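Threads > Robot stuff > Skitley planner notes

Okay, small thread on what I've been doing to the Skitley planner since April, because a few of you asked and I talk too much for one post.

Old version planned both arms together, every time. Lovely on paper! In practice a replan took 534 ms and the arms would just hang there thinking.

So now each arm gets its own short plan, 8 waypoints max, and a tiny arbiter decides who owns the middle of the table. Ramil Macapagal wrote the arbiter in one evening and I'm still a bit jealous.

Overhead view first, then two from the wrist cams:

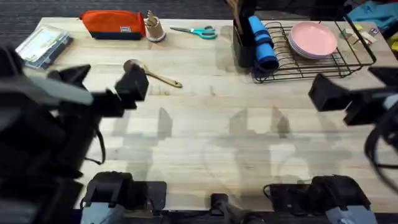
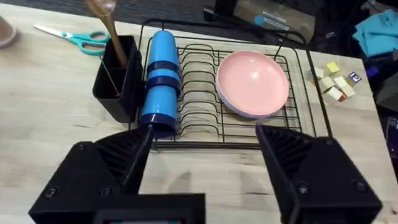
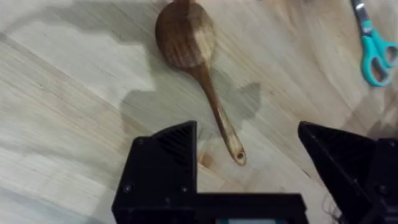 Perception is the part I'm still fighting. Our segmenter loves to treat a hard shadow as an object edge, and then the grasp scorer goes and picks somewhere silly (a shadow has no handle, my friend).

I relabeled 1,409 masks with a separate shadow class. Boring week, big podcast week. Training on that now.

Ezequiel Soler thinks I should skip the class and just feed in depth. He may be right, but thin wire stuff looks awful in our depth, so I'm stubborn for now.

Also the replay tool finally scrubs all the cameras on one timeline. If you're on the Vondton branch, pull before you file a bug about drift, I fixed that one last night.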